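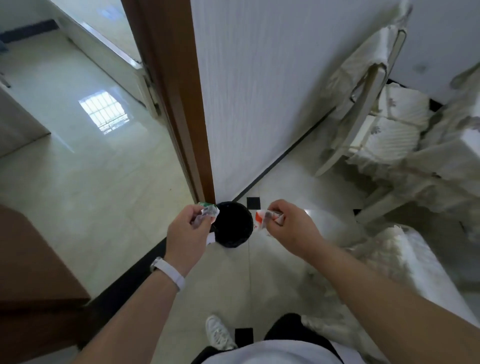

November 10, 2007

Workshop open by nine, heat on late. Jacket and binding tests for the Purkora title, the office advice book. Continues from the notes on the back of the last page, where I ran out of room.

Second set of proofs came from Trernach late yesterday. Page count is now 204. Last set was shorter and the spine was drawn up for that, so the jacket file is out of date again. Do not send the old one. It is still in the job folder under the same name as the new one and somebody will pick it up by mistake. I moved it into a folder called OLD JACKET.

Spine. Made two dummies, one on the Nyitrai cream and one on the Trernach house white. The cream is bulkier. Held next to each other the difference is easy to see without a ruler. The jacket on file fits the white with a little slack and pulls tight on the cream, enough that the front flap rides up and the title sits left of center. If Purkora wants the cream we redraw the spine. If they want the white we still redraw it, just less.

My preference is the cream. It is a book people will read on a train or at lunch, and the white has a glare to it under office lights. The cartoons also print softer on the cream, and that could be a complaint. The one at the head of chapter six has very thin lines in the filing cabinet and a couple of them drop out. Checked the file and they are thin there too, so it is partly the art. Ask for that one drawing again at a heavier line.

Corrections. 37 marked on the first proofs. Went through all of them against the second set this morning. All made except three:

Chapter two, the running head still has the old chapter title.
Chapter five, the quiz. Answers are numbered but the scoring table underneath uses letters. It was marked clearly. I have marked it again in red.
Acknowledgments, a line repeated at the page turn.

One new problem that was not there before. The numbered lists in the back section ("Things to say in a meeting when you were not listening") have reflowed, and the last item of the longest list is alone at the top of a page. Could be fixed by cutting a line from the paragraph before it. Not ours to cut. Flagged for the editor.

Jacket copy. The back panel is too long at the size they want. Set it as supplied and it runs into the barcode box. Set one point smaller it fits but looks like the side of a medicine carton. Tried it a third way, full size with the second paragraph moved to the front flap — this one works, and the flap was thin on text anyway. Printed all three and put them on the board with the third on top. The author note is on the back flap and stays there.

Also the copy says "cartoons throughout." There are none in the last two chapters. Mentioned it on the cover sheet and left it to them.

Finish. Gloss sample scuffed after going in and out of a bag with keys in it. Matte sample did better on scuffs but picked up fingerprints on the dark blue. Neither is perfect. Matte with a lighter blue would be my pick. The blue is from the series style, though, and the earlier title in that series is already out, so they may not want to move. Will ask.

Glue. Used the Tededura on both dummies. Opened each one flat at the middle and left it under a weight over lunch. The white one is fine. The cream one cracked a little at the last signature, close to the hinge. I may have brushed it on too thin at that end — the pot was nearly done. Opened the new pot and made a second cream dummy in the afternoon. Leave it alone until Monday, then do the same test. Please do not borrow it to show anyone before then.

Quantity. Order is for 2,000, with the first 200 wanted early for reviewers and the two conference tables. Trernach will split the delivery at no charge if the early part goes out unjacketed and we wrap here. That is a day of folding for two people. The flaps crease better if scored first, so put the scoring board back on the long bench before then.

Everything is meant to be in stores in December. That is still possible if the new spine goes off early in the week. Not much slack after that.

To order: brush heads, bone folder (the good one has a chip in it), board for dummies, red pencils.

Not done today: price check on the shorter flap, index proof. The index has not come in yet and the page count will move again if it goes over.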